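Skript zur vierten Sitzung, Einführung in die Konsumsoziologie. Bitte bis Donnerstag lesen, die Aufgaben am Ende werden besprochen und nicht eingesammelt.

# Die Kundenbefragung und was man aus ihr nicht lernt

## 1. Ausgangspunkt

Wer eine Zufriedenheitsbefragung in Auftrag gibt, hat meistens schon eine Vorstellung vom Ergebnis. Das ist noch kein Betrug. Es reicht, dass jemand die Fragen formuliert, die Skala festlegt und entscheidet, wen man anschreibt. Alle drei Schritte verschieben das Ergebnis, und in den Berichten, die später herumgereicht werden, steht davon selten mehr als eine Fußnote.

Wir arbeiten heute mit dem Fall Kaufmann, einem mittelgroßen Versandhändler für Haushaltswaren. Die Befragung wurde vom Institut Ronar durchgeführt. Angeschrieben wurden 800 Kundinnen und Kunden, geantwortet haben 37 Prozent. Der Bericht trägt den Titel »Kaufmann-Kunden sind zufrieden«. Ich halte diesen Satz für nicht belegt und möchte zeigen, warum.

## 2. Rücklauf

37 Prozent sind für eine schriftliche Befragung ganz ordentlich. Daraus folgt aber nichts über die übrigen 63 Prozent. Der Bericht behandelt sie so, als hätten sie im Durchschnitt dasselbe geantwortet wie die anderen. Diese Annahme kann stimmen. Geprüft wurde sie nicht.

Plausibel sind mindestens zwei Verzerrungen, die in verschiedene Richtungen laufen:

- Verärgerte antworten häufiger, weil sie etwas loswerden wollen.
- Wer sich innerlich längst verabschiedet hat, wirft den Brief weg.

Welche davon überwiegt, lässt sich vom Schreibtisch aus nicht entscheiden. Die beliebte Auskunft, das gleiche sich schon aus, ist Wunschdenken. Man bräuchte eine Nachfassaktion bei den Schweigenden oder wenigstens einen Vergleich mit Bestelldaten. Letzteren hätte der Auftraggeber ohne großen Aufwand liefern können.

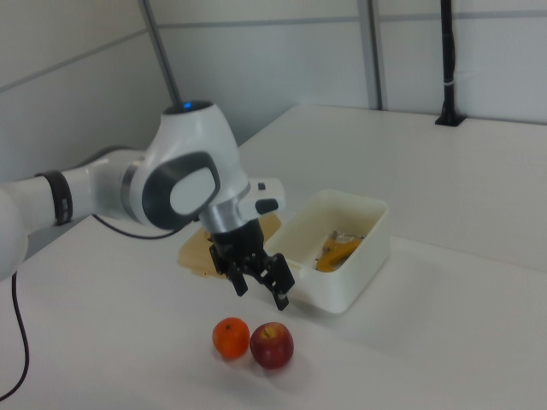 ## 3. Die Skala

Ronar verwendet fünf Stufen: »begeistert«, »sehr zufrieden«, »zufrieden«, »eher zufrieden«, »unzufrieden«. Zählen Sie nach, auf welcher Seite die Stufen liegen. 4 von ihnen sind positiv benannt, eine negativ, eine neutrale Mitte fehlt ganz. Wer beim Ankreuzen zur Mitte der Liste neigt, und das tun viele Leute, landet bei »zufrieden«.

Im Bericht werden die positiven Stufen anschließend zusammengefasst. Damit zählt auch »eher zufrieden« als Zustimmung, obwohl dieser Ausdruck im Alltag oft eine höfliche Beschwerde ist. Wer jemandem nach dem Essen sagt, es sei eher gut gewesen, wird vermutlich nicht wieder eingeladen.

Dulce Olvera hat in ihrem Seminarbeitrag vorgeschlagen, die oberen drei Stufen getrennt auszuweisen. Das wäre eine Verbesserung. Es repariert allerdings eine schiefe Skala nicht, denn die Befragten haben ja bereits auf dieser Skala geantwortet. Nachträgliche Rechnerei holt keine Antworten zurück, die man nie zugelassen hat.

## 4. Der Vergleich mit der Konkurrenz

Besonders vorsichtig sollte man bei Seite 35 des Berichts sein. Dort stehen die Werte von Kaufmann neben denen von Fenby und Grakside, als handle es sich um dieselbe Messung. Die Angaben zu Fenby stammen aus einer Telefonbefragung, die zu Grakside aus einem Onlineformular, das nach dem Kauf eingeblendet wurde. Am Telefon antworten Menschen im Schnitt freundlicher, weil am anderen Ende jemand zuhört. Direkt nach dem Kauf ist die Ware noch gar nicht angekommen; bewertet wird dann im Wesentlichen der Bestellvorgang.

Kaufmann liegt in dieser Tabelle vorn. Möglich, dass der Händler tatsächlich besser ist. Die Tabelle taugt dafür nicht als Beleg, und das Balkendiagramm daneben macht die Sache mit seiner abgeschnittenen Achse noch schlechter. 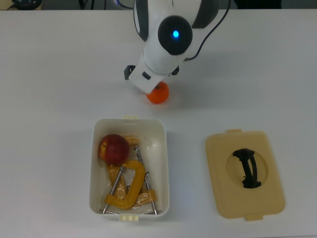 ## 5. Zufriedenheit und Verhalten

Selbst bei sauberer Erhebung bliebe ein älteres Problem. Geäußerte Zufriedenheit und späteres Kaufverhalten hängen zusammen, aber viel loser, als die Branche gern erzählt. Man kann zufrieden sein und trotzdem wechseln, etwa wegen des Preises oder eines Umzugs. Man kann auch unzufrieden bleiben, wenn der Wechsel lästig ist. Banken und Stromversorger leben davon nicht schlecht.

Ich rate deshalb, den Begriff im Protokoll in Anführungszeichen zu setzen, bis klar ist, was gemessen wurde.

## Aufgaben

1. Formulieren Sie eine symmetrische Skala mit benannter Mitte. Begründen Sie die Wortwahl.
2. Welche Bestelldaten würden Sie anfordern, um den Ausfall der Nichtantwortenden abzuschätzen?
3. Schreiben Sie den Titel des Berichts so um, dass er durch die Daten gedeckt ist. Höchstens zwei Zeilen.

Zur dritten Aufgabe: Fassungen mit »repräsentativ« bitte nur, wenn Sie sagen können, wofür.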